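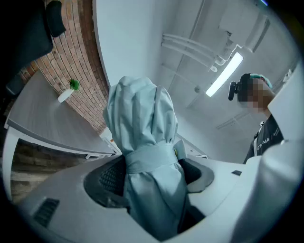

はがきでチェスを指している、と言うとたいてい聞き返される。はがきで? チェスを? そうなんです、郵便で一手ずつ送り合うんです。こちらが指した手を書いてポストに入れると、相手がそれを読んで考えて、次の手を書いて送り返してくる。国内の相手なら数日で戻ってくるけれど、わたしの相手は海の向こうに住んでいるから、一往復で三週間かかることもざらにある。そのあいだ何をしているかというと、普通に働いて、普通にごはんを食べている。ただ、仕事の手が止まったときにふっと盤面が頭に浮かんできて、そうなるともう駄目で、目は椅子の背にかかった水色の布の、帯できゅっと絞られたあたりの皺を追っているのに、頭の中ではビショップが斜めにすべっている。ぼんやりしているように見えて、けっこう忙しいのだ。

始めたのは2年前の冬で、きっかけは古本だった。駅の裏手の古本屋で買った翻訳ミステリのあいだに、使用済みのはがきが一枚はさまっていたのである。英語の消印、きれいな青インクの字、そして本文はほとんど数字だけ。「23. 4746」みたいな行がひとつと、あとは「雨ばかりです。膝は良くなりました」という一文。これだけ。暗号かと思って、わたしはひと晩興奮した。ミステリを買って帰ってきて、本編よりしおりのほうに夢中になってしまったわけで、作者には申し訳ない。

調べてみたら、これがチェスの国際的な数字表記だった。盤の縦の列を左から順に一から八、横の段も手前から一から八と数えて、動かす前のマスと動かした後のマスを二桁ずつ並べる。キングの前のポーンを二つ進める、いちばんよくある初手なら「5254」。五列目の二段目から、五列目の四段目へ。言葉が違う国の人どうしでも通じるようにできている。ナイトをKと書くかNと書くかSと書くか、といった面倒がいっさいない。なんて賢いんだろう! わたしは翻訳の仕事をしているので、訳さなくていい言葉というものに、ちょっと弱い。

チェスそのものは、子どものころに伯父から習ったきりだった。駒の動かし方は覚えている。キャスリングもなんとか。でも強いか弱いかでいえば、はっきり弱い。そんな人間が郵便チェスをやっていいのかどうか、しばらく迷った。迷っているうちに、Landanceという小さな会を見つけた。年に何度か会報を出していて、会員どうしを引き合わせてくれる。入会の申し込みには自分の強さを書く欄があって、わたしは「十歳のころの伯父に一度だけ勝ちました」と書こうとして、それだと伯父が十歳みたいになると気づいて書き直した。結局「初心者です。でも返事はきちんと出します」とした。あとで聞いたら、この会では後半のほうがずっと大事なのだそうだ。

こうして紹介されたのが、Oduor Muriithiさんである。Breltcombeという町に住んでいて、元は学校で地理を教えていた。最初のはがきには、盤の向きと先手後手の確認のほかに、「急がないでください。こちらも急ぎません」と書いてあった。ありがたい一文だと思った。わたしはこの一枚を、冷蔵庫の横にしばらく貼っていた。

さて、初手である。

わたしが白、つまり先手になった。初手なんて、悩むようなものではない。世の中の人はだいたい「5254」か「4244」を指す。だいたい、なんだけれど、いざはがきを前にするとペンが動かない。盤を挟んで向かい合っていれば、ひょいと駒をつまんで前に出すだけのことが、はがきに書くとなると、なんだか証文みたいに思えてくる。切手を貼って、消印を押されて、何千キロも運ばれていくのだ。飛行機に乗せるほどの手だろうか、これは。そんなことを考えて四日もかけて、結局「5254」と書いた。誰でも指す手である。

三週間たって、返事が来た。「5755」。むこうのキングの前のポーンも二つ進んで、盤の真ん中で向かい合う形になった。これも誰でも指す手だけれど、わたしは台所で声を出した。来た! 返事が来た! しかも読める! 自分の送った数字に、数字で返事が来るのは、思っていたよりずっと嬉しい。すぐに小さな盤を出してきて、ポーンを動かした。

そして二手目でやらかした。

ナイトを前に出すつもりだったのだ。「7163」。七列目の一段目から、六列目の三段目へ。真ん中のポーンに狙いをつける、教科書どおりの気持ちのいい手である。ところがわたしははがきに「7183」と書いていた。八列目の三段目。つまりナイトが盤のいちばん端っこへ、すとんと飛んでいってしまった。悪いことに、これは駒の動きとしては合っている。ナイトはそこにも跳べるのだ。動けないマスを書いたのなら、まだ訂正の余地もあるらしい。でも指せる手を書いてしまったら、それが自分の手になる。

気づいたのは投函した翌日で、控えを見て血の気が引いた。郵便局に電話して取り戻せないかと本気で考えた。考えただけで、電話はしていない。はがき一枚のためにどう説明したらいいのか、言葉が浮かばなかったのだ。

Muriithiさんの返事には次の手と、その下に小さな字で「おもしろいところにナイトを置きましたね。何か考えがあるのだろうと、二晩悩みました」とあった。考えなど、あるわけがない。わたしは次のはがきで白状した。すると返ってきたのが「わたしも昔、クイーンを捨てたことがあります。五と六を書き間違えました。妻はまだその話をします」。このあたりから、余白の文がお互いに長くなっていった。

郵便チェスのはがきは、余白がいい。一手を書くのに必要なのは、手数の番号と四桁の数字、それから受け取った日と出した日。相手の手をくり返して書いておくのも決まりで、行き違いを防いでくれる。これだけ書いても、はがきの半分も埋まらない。残りの半分に何を書くかは自由で、会の年長の人によると、天気しか書かない人もいれば、対局が終わるまでひとことも書かない人もいるという。わたしたちは、食べもののことをよく書く。あちらは豆の煮込みと、バスの時刻と、教え子の近況。こちらはおでんの具と、隣の家の工事と、訳している本の愚痴。挨拶も前置きもなしに、いきなり「今週は玉ねぎが甘いです」と始めていいのが楽なのだ。手紙だとこうはいかない。手紙は、近況を書かなければと身構えてしまう。用件はあくまで四桁の数字で、そのついで、という顔をしていられるのがちょうどいい。

道具の話もしておこう。盤は二つ持っている。ひとつは家に据え置きの、今の局面を並べておくための盤。もうひとつは折りたたみの磁石の盤で、これは検討用。手を考えるときに、据え置きのほうの駒を動かしてはいけない。これは鉄則で、わたしは一度、据え置きの盤で「もしこう来たら」をやっているうちに宅配便が来て、戻ってきたらどれが本物の局面だかわからなくなった。控えの帳面を見ながら、最初から全部並べ直した。

その帳面は、Dilellという文具メーカーの方眼のものを使っている。Muriithiさんも同じものだと知ったときは驚いた。あちらの文具店にもあるのだ。左のページに手を書き、右のページに考えたことを書く。この右ページが、あとで読むとなかなか恥ずかしい。「これは決まった」と大きく書いた次の行に「決まっていない」とある。「相手は気づいていないはず」の下に、返ってきた手がひとつ。気づいていたのである、当然。三週間もあるのだから気づくに決まっている。

そう、郵便チェスにはうっかりが少ない。わたしのように書き間違えない限りは。目の前の盤で一手に数分しかかけられない試合なら、相手が見落としてくれることもあるだろう。でもお互い何日も考えていい約束だと、甘い罠はまず通らない。Landanceの規定では、持ち時間は一局につき最大140日まで使っていいことになっていて、郵便に乗っているあいだは数えない。初めて読んだときは笑ってしまった。チェスの規定というより、何かの休職の規定みたいだ。ところが始めてみると、これが案外減っていくのである。難しいところで一週間、風邪をひいて四日、締め切りに追われて十日。自分の持ち時間の残りを帳面の隅で引き算していると、暮らしのどこで時間がなくなっているのか見えてきて、すこし怖い。

考える場所は、だいたい喫茶店だ。Montoyaという、カウンターとテーブルが少しあるだけの店で、ブレンドが390円。もう長いこと値段が変わっていない。磁石の盤を広げても嫌な顔をされないのでありがたく使わせてもらっているのだけれど、ときどき隣の席の人が覗きこんでくる。チェスをしている人というのは、どうも話しかけやすいらしい。「おひとりで?」と聞かれて「いえ、相手はいるんですが、いまはたぶん寝ています」と答えたら、席をひとつずらされた。説明のしかたが悪かったと思う。

逆に、ものすごく食いついてくる人もいる。去年の九月に隣り合わせた年配の男性は、若いころに郵便将棋をやっていたそうで、そこから一時間、わたしのコーヒーが冷めるまで話してくれた。先方がとにかく筆まめな人で、一手ごとに便箋五枚の感想がついてくる。肝心の指し手がどこに書いてあるのかわからず、家族総出で探したこともあったとか。その対局はどうなったんですか、と聞いたら、相手が引っ越して番地がわからなくなって、それきりだという。「あれね、ぼくが勝ってたんですよ」。四十年前の話である。局面も覚えているというので磁石の盤を差し出しかけて、ああこれは将棋だと気づいて引っこめた。紙ナプキンに升目を書いてくれたけれど、将棋を知らないわたしには、どちらが勝っているのかさっぱりわからなかった。ナプキンはいただいて、帳面にはさんである。

いまどき、メールやサイトでやれば一瞬じゃないかとも言われる。そのとおりで、通信チェスをしている人の多くはとっくにそちらに移っている。会でも、紙にこだわっているのはほんの一部だ。強い人ほどサーバーで指す。郵便代がかからないし、書き間違いも起きない。ナイトを端に置いたりしないですむ。

それでもわたしが紙でやっているのは、まあ、単純にポストを開けるのが好きだからだと思う。請求書と、ピザのちらしと、水道工事のお知らせのあいだから、角のすこし丸くなったはがきが出てくる。切手の鳥がきれいだったりする。階段を上がりながらもう数字を読んでしまって、踊り場で「えっ、そこ?」となる。部屋まで待てばいいのに、待てたためしがない。

それと、送ったあとに何もできないところがいい。メールだと、送信してすぐ、届いたかな、読んだかな、と気になる。はがきは投函したらもう、どこを飛んでいるのかもわからない。わからないから、あきらめがつく。仕事の返信が遅い人に腹が立たなくなった、というのは言いすぎで、腹は立つ。立つけれど、前よりは少し長く待てる。待っているあいだに別の原稿が進むことも覚えた。

一度だけ、はがきが行方不明になった。こちらが出した十一手目が、待てど暮らせどむこうに届かない。規定では、一定の日数がたったら同じ手をもう一度送っていいことになっている。催促のはがきと再送のはがきがどこかの空ですれ違い、そこへ最初の一枚が、なぜか濡れて乾いたようなでこぼこの姿で到着したらしい。Muriithiさんいわく「同じ手が二度届きました。ずいぶん自信がおありなのですね」。自信はなかった。いま思うと、あれはあまりいい手ではなかった。違う手を送り直せたらよかったのに、と帳面の右ページに書いてある。もちろん、そんなことをしたら反則である。

さて、その対局がどうなったか。

2023年3月9日に届いたはがきで、わたしたちの一局目は終わった。わたしの負け。16手で、というと短く聞こえるだろうけれど、途中に行方不明の一件や、むこうの入院(膝ではなく、今度は目だった)をはさんでいるから、月日としてはずいぶん長い。最後の何手かは、もう逃げ場がないのがわかっていた。負けが決まったと知りながら、次の一枚を三週間待つというのは、なんとも変な気持ちのするものだ。Muriithiさんは詰みの一手を書いたあと、いつもより大きな字で「よい対局でした」と書いてくれていた。それから「あなたのナイトは最後まで端にいましたね」とも。

そうなのだ。二手目で端に跳んだあのナイトは、とうとう一度も動かなかった。動かすひまがなかったとも言えるし、動かし方がわからなかったとも言える。並べ直してみるたび、右の端でじっとしている姿が目に入って、申し訳ないような気分になる。

負けた対局は、会報に載せてもらった。新しい会員の一局目は、勝っても負けても棋譜を載せる習わしだという。解説をつけてくれた人が、問題の二手目のところに「珍しい構想」と書いてくれた。やさしい。次の号に、別の会員から短い投書があって、「自分もこの手を試してみたが、良さがわからなかった」とあった。わたしは謝りの手紙を書くべきかどうか、まだ迷っている。

二局目は、もう始まっている。今度はMuriithiさんが白で、わたしが黒。初手は「4244」、クイーンの前のポーンからだった。前回と違う出だしなので、ひととおり本を買って勉強しているのだけれど、読めば読むほど指したい手が増えて決まらない。帳面は新しくした。はがきも買い足した。それから今回は、書いたあとに必ず声に出して読むことにしている。「よん、なな、よん、ご」。指で盤のマスを押さえながら、もう一度。夜中の台所でこれをやっていると、金庫でも開けようとしている人みたいだ。

余白には何を書こうかと考えて、近所の魚屋が鰆を並べはじめたことにした。鰆を英語でどう書くかでまた手が止まり、辞書を三冊引いて、どれもいまひとつ気に入らなくて、けっきょく魚の絵を描いた。あんまり似ていない。切手を貼ったら、ちょうど尾びれが隠れた。

明日の朝、駅へ行く途中で出すつもりだ。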